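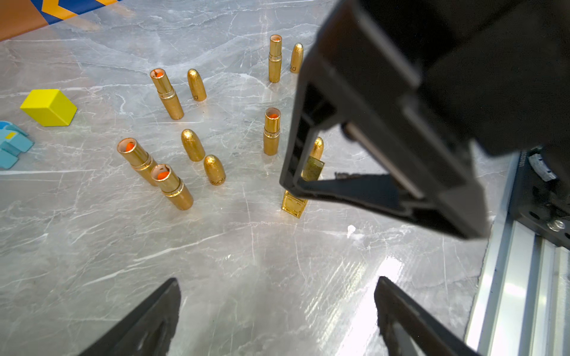
The Great Orange Lipstick Sort-Out

So I finally dealt with the lipsticks. If you've been reading for a while you know I've been threatening to do this since I moved my makeup out of the bathroom (too steamy, everything sweats in July) and into the top drawer of the old Lundberg dresser in the hall, where it has been rolling around ever since. Every time I opened that drawer I heard gold tubes clattering to the back like bowling pins. I love that drawer but it is deep, and lipsticks are round, and I am not a patient person before coffee.

What pushed me over the edge was Mei Boateng's birthday dinner. I was already running late, I grabbed what I thought was my good coral, and at a red light I found out I was holding a cap. A cap with nothing in it! I went to dinner with a bare face and Mei very sweetly loaned me hers, a berry color that makes me look like I've been eating popsicles.

So the next morning everything gold came out of the drawer and onto the marble. I do this kind of thing on the marble now because it wipes clean and because orange shows up on gray like nothing else, so if something smears I see it right away and don't carry it around the house on my elbow. Ask me about the cream armchair some time. (Please don't.)

Why they're all orange

I should explain, for the new people. I wear orange lipstick. I've worn it since I was 21 and worked the fragrance counter at Brannigan, which was a small department store a bus ride from my first apartment and is now a place where you can buy tile. Jayanthi Thevar ran the makeup side, and on my second day she looked at the sensible dusty pink I had on, handed me a tissue, and said, "No, sweetheart." Then she put me in a bright tangerine called Maltia and turned the mirror around, and I've been that person ever since.

The trouble with having one color family you love is that you never feel like you're buying a duplicate. This one's a bit redder! This one's a bit more like the inside of a cantaloupe! And then they all come in gold, because apparently I also can't walk past a gold tube, and you end up with a whole crowd of them, shiny side out, and no earthly way of telling who's who without pulling the cap off. My sister says I shop like a magpie with a citrus problem.

Standing them up

My first move was to take the caps off and stand everything upright, open tubes and caps all mixed in together. I know it looks like chaos, all those loose little pairs and clumps, but I have to see the color to think. You look down into those round openings and there's the orange sitting way down inside, and you can start to compare. A tube lying on its side tells you nothing.

They don't all stand nicely, by the way. One of mine tips over toward its neighbor like it's had a glass of wine, and I have a lot of affection for it.

The caps are the hard part. They're bullet-shaped with rounded tops and they look like siblings, and when you've got them out together you'd swear any of them would go on any of the tubes. Do not believe it. I have forced a cap onto the wrong tube before and ended up shaving a curl of lipstick off on the inside edge, and then that cap puts orange on everything it meets for the rest of its life. Now I try each one gently, and if it doesn't slide down with that soft little click I stop and try another. There's lettering down near the base on a few of them, and I did get my reading glasses and have a go at matching by that, but gold on gold under a bright light is murder on the eyes. Clicking is faster.

The square one

You'll have spotted the odd one out over on the right, the rectangular case with the flat sides. That's my favorite thing in the entire drawer. It has panel lines engraved into it, like a tiny door in a very fancy hotel, and I'd happily keep it even if there were never another lipstick inside it.

I bought it from Alaric Ambrose, who has the vintage booth at the back of the antiques barn, number 402, past the lamps. I went in for a lamp. He keeps compacts and cases in a glass cabinet with a key on a string around his neck, and he takes such a long time finding the right key that you've fallen in love with something before he gets the door open. I think that may be his whole business model. He told me it was likely from somebody's evening bag and I've been making up stories about her ever since. She danced. She left early. She had a car waiting.

It's also the only one I can find in my purse by feel, and if you're a person who reapplies in movie theaters you'll know what that's worth. Flat sides, sharp corners, no mistaking it for a pen.

What I kept and what I didn't

I was tougher than I expected to be. The rule was the sniff. Lipstick that's gone off smells like old crayons, a bit sweet and waxy and wrong, and once you've caught it you can't wear it and pretend. Anything that smelled like crayons went in the out pile, along with anything that had gone gritty. I did get sentimental over one I wore to Emmett Whitfield's wedding, where I cried it off by the end of the vows and put it back on in a parking lot. But I tested it on the back of my hand and it dragged like candle wax, so goodbye to it.

4 went in the end, which doesn't sound like much until you know that in previous clear-outs I've managed to get rid of none at all, and once came out of it with an extra. The ones that were only low I kept. There's a surprising amount of product down in the bottom of a tube where you can't get at it by twisting, and a lip brush will get you weeks more wear. I bought a set of little brushes from Jurnix last fall for exactly that and they've been great, though the ferrule on the smallest one wobbles and I've wrapped a bit of tape around it.

Cleaning the gold

A quick word about this bit, as a couple of you asked after the compact post. I don't use anything fancy. Lipstick is greasy, so a dab of dish soap on a damp cotton pad takes the smears off the outside, then a dry pad right behind it, then a buff with the soft cloth that came with my sunglasses. For the ridged bands around the middle I use a dry toothbrush, a baby one, very light. Orange loves to sit in those ridges. Don't soak anything, and don't go hard over printed lettering, or you'll be left with a beautiful blank tube and no idea what to reorder. I've done that too. I believe it was a coral.

For the inside of the caps, a cotton swab twisted around at the very bottom. You will be horrified. Do it anyway.

Where they live now

Back in the drawer, but upright this time, in a shallow tin that used to hold shortbread, with a strip of felt on the bottom so they don't slide. Bernadette Tran had suggested an acrylic stand with all the little square cells, and I did look at one, but my tubes are different widths and the fat ones wouldn't go in. The shortbread tin doesn't care. I've put a tiny sticker on the base of each one with a nickname on it (Traffic Cone, Cantaloupe, Nice Lunch, Mei's Party) and yesterday I got the right one on the first try, in the dark, with my coat already on!

The rectangular case doesn't live in the tin. It lives in my purse in the zip pocket, and it's currently holding Cantaloupe.

Next up is the nail polish, which is in the same drawer on the left-hand side and is a much uglier situation. I'm going to need newspaper and an open window. If anyone has a way of getting a stuck cap off that doesn't involve my teeth, leave me a comment.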